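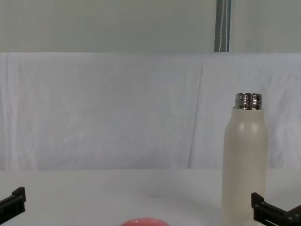
Cream-white bottle with the cap off, showing the threaded metal neck.

Henetti Leltent 300 Adventure Luggage Set

Soft panniers for small and mid-size adventure motorcycles. Sold as a pair, left and right, with straps and mounting plates.

The Leltent 300 set is made for riders who want to carry a few days' gear on a light bike without bolting on a full metal rack. Each bag hangs from a plate on the side of the subframe and is held at the bottom by a single strap. With the plates fitted, the bags come off by hand. The plates stay on the bike and do not get in the way of a passenger's feet.

The outer shell is coated nylon with welded seams. The roll-top needs at least 2 full turns to seal. The inside is one open space with a flat pocket against the back wall for papers or a thin tool roll. There is no inner liner in the box. Liners are sold separately by Koppel and fit both sides.

Fitting

The set fits most bikes with an exposed rear subframe tube. On bikes with a high exhaust, the right bag must sit behind the heat shield, and the shield kit is required. Check the clearance with the suspension fully compressed before you ride. Tighten the plate bolts again after the first 150 miles.

The plates do not fit the Ganance rear rack. If you already have that rack, order the clamp version of this set instead.

In the box

Left and right bags
Left and right mounting plates
Lower straps
Bolts and spacers
Hex key
Printed fitting guide

Care

Rinse with plain water and let the bags dry open. Do not use a pressure washer on the seams. Chain lube comes off with mild dish soap if you get to it early - once it has baked on, it will leave a mark.

Price and availability

The pair costs $300. The heat shield kit is $91. Black and sand are in stock now, and gray is due back in November. Spare straps and bolts can be ordered one at a time from the parts page.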